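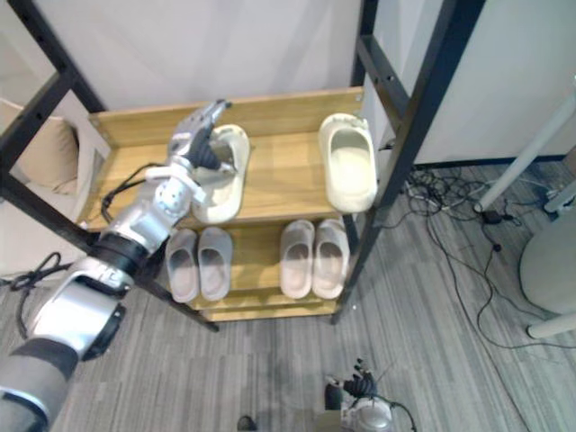

We finished the mezzanine at the Cunusthorpe workshop in June and I said I'd write up the floor joists. Short thread.

The old floor was sawn timber. It had been patched many times and bounced when you walked across it. The owners wanted storage on top, so we took it all out and went with cold-formed steel C-joists.

We got prices from Estis and Lostau. Estis was cheaper per foot. Lostau would cut to length and punch the service holes at the plant. On a job this size the cutting matters more than the price per foot, so Lostau got it.

If you haven't ordered steel joists before: you send a marked-up floor plan, they send back a layout with every joist numbered, and you sign it. Read that layout slowly. Whatever you sign is what turns up on the truck.

I missed one thing on ours. The stair opening was drawn to the finished size and I wanted the rough size. I caught it the night before they rolled the order. They changed it without a charge, but they didn't have to.

Sections came in bundles with the numbers inked on the web near one end. Put that end on the same side for the whole floor. The service holes only line up if all the joists run the same way around.

We ran a track along both walls first, fixed to a ledger on one side and anchored into block on the other. The block wall was out of plumb, so the track got packed behind. Use steel shims for that. Plastic ones creep under load.

Joists drop into the track and get a clip angle at each end, screwed through the web. Leave a small gap between the end of the joist and the back of the track. Ours squeaked in the one bay where the ends were tight. We had to back the screws out and trim it.

Web stiffeners at every bearing point. The layout shows them and people still leave them out. A thin web will crumple over a support long before the joist fails in the middle.

Bridging went in at midspan. We used solid blocking in the end bays and flat strap in between, top and bottom. The floor felt loose until the strap was tensioned and then it felt like a different floor.

Don't cut your own holes near the bearings. The plumber on this one wanted to move a drain and asked for a hole right next to the wall. The answer was no, and he went down through the next bay.

Same goes for the flanges. No notches, ever. With timber you can sometimes get away with a shallow notch on top. With a C-section you've lost most of what was holding the load.

Decking is plywood, glued and screwed. Wing-tip screws, so the wood doesn't climb up the thread before it bites the steel. We bought a box of 1,000 from Arango and had to go back for another 200.

Cost of the extra screws wasn't much. The drive back to get them took most of a morning. Order over.

Someone asked about noise. Bare steel and plywood is louder underfoot than the old floor was. We put a rubber strip on the top flange before the deck went down and hung the ceiling below on resilient channel. It's fine now. I wouldn't skip either one in a house.

Someone else asked about rust. These are galvanized and indoors, so I'm not worried. We touched up the cut edges with zinc paint anyway, only in the bay we had to trim. The factory cuts we left alone.

Tools, for those who want the list: impact driver, a good pair of snips, locking C-clamps, string line, laser, chop saw with a metal blade. Gloves with a cuff. The flange edges will open up your wrist.

Next job is a roof in the same system, longer spans, and we'll have a lift for it. I'll post the layout when it comes back from Lostau.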